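Will They Fly? Checking Dawn Forecasts Against Launches at the Irno Balloon Festival
Student project report, final version

1. Why we did this

The Irno festival guide says that if the wind forecast for Becerra Field is under 10 mph, "expect balloons." People set their alarms by that sentence. We wanted to know if it deserves the trust. The guide gives no source for it, and when we asked at the information tent we were told it was "what the pilots go by," which the pilots we spoke to would only half agree with.

2. Data

Our main source was the Flinetti launch log, a club record going back to before any of us were born. It covers 265 planned morning launches. Each entry has a date, a yes or no, and sometimes a remark. We matched the entries to archived evening forecasts from Tokov, and that is where the trouble began. Tokov's forecast is for a point on the far side of the ridge, and the archive doesn't say when a forecast was revised. A number saved as "evening" could have been changed overnight. We kept those entries in, but we don't fully believe them. 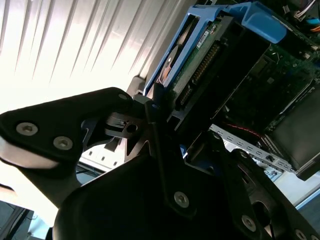 Figure 1. Open server chassis, with black gripper.

The remarks were no better. "Yes" can mean a full launch or a single balloon going up while everyone else packed away. We found mornings marked "yes - tethered only," and a family standing in wet grass at 6am would not call that a launch. We recoded these as no.

3. What we found

A low forecast did go along with more launches. That much of the guide is right, and also not very surprising. The rule did badly near its own limit, where mornings forecast just under 10 mph were close to a coin toss.
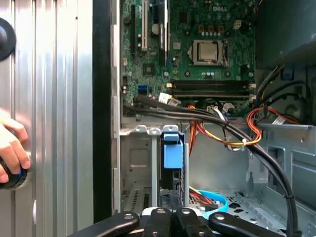

Fog was the other weak spot. The guide never mentions it, yet it appears again and again in the remarks for calm mornings that were called off. Wind higher up matters too. Pilots told us they care what the air is doing at 2,000 feet, and the public forecast says nothing about that. A calm field can fool you.

We tried adding cloud cover and humidity to the rule. It looked better on the older entries and then no better on the newer ones, so we dropped it. A classmate's version claimed much higher accuracy, but it was tested on the same mornings it was built from.

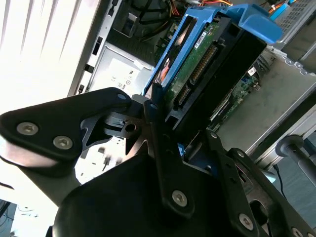 4. Limits and next steps

One field, one club, one forecast point. We would not use any of this for another festival. A cheap wind gauge at Becerra Field, read at 5am through November, would tell us more than another year of archive work. Until then we suggest the guide drop the word "expect" and mention fog.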